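The Sorting Kit

The kit from Deneo was on offer until Saturday, and Zofia Szewczyk had to say yes or no before the price went back up. She did not like to decide things by a date. Her father had opened the repair shop in 1979, and he bought one new machine in all his life, after thinking for a whole winter.

So she asked to see it work, and the man from Deneo said of course, please come.

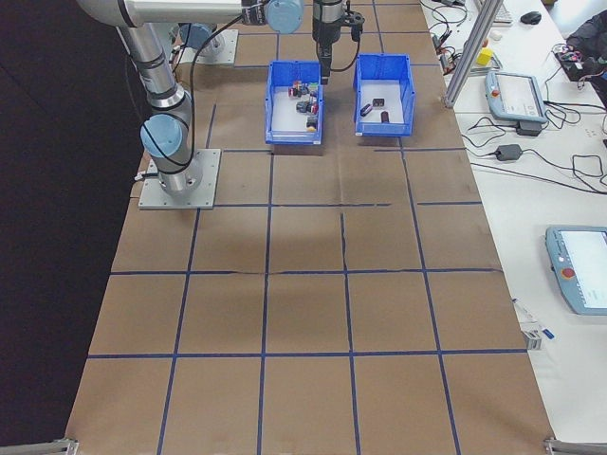
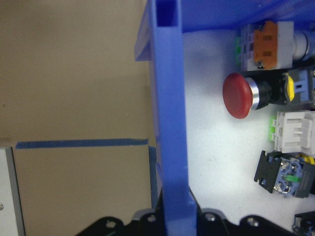
"What does it do when it is not sure?" she asked.

"It waits," said the man. "Then it asks."

"Whom does it ask?"

"You. There is a message."

Zofia wrote this down. She had already visited Matlala, where the seller talked so fast that she could write nothing, and she had a letter from Zurico with a price in it that made her laugh in the kitchen. Deneo wanted 1750 each month, with the software, which was called Trallusis and was pronounced differently by every person in the building.

She had brought a small bag from home. In it were old switches from the bottom drawer, the ones her father never threw away and never used. She put one in the man's hand.

"This is a 707," she said. "They did not make it for long. Will it know this?"

He turned it over, looking for a label. "Not today," he said. "You would show it some times, and then it would know."

"Show it how?"

"Like you would show a new worker."

She thought about the new workers she had shown things to. There were over 2 boxes of broken parts from that time. Still, most of them had learned, and one of them was now better than her.

"I will need a longer trial," she said.

"How long?"

Zofia looked out at the parking lot, where it had begun to snow again.

"Until spring," she said, and took her switch back.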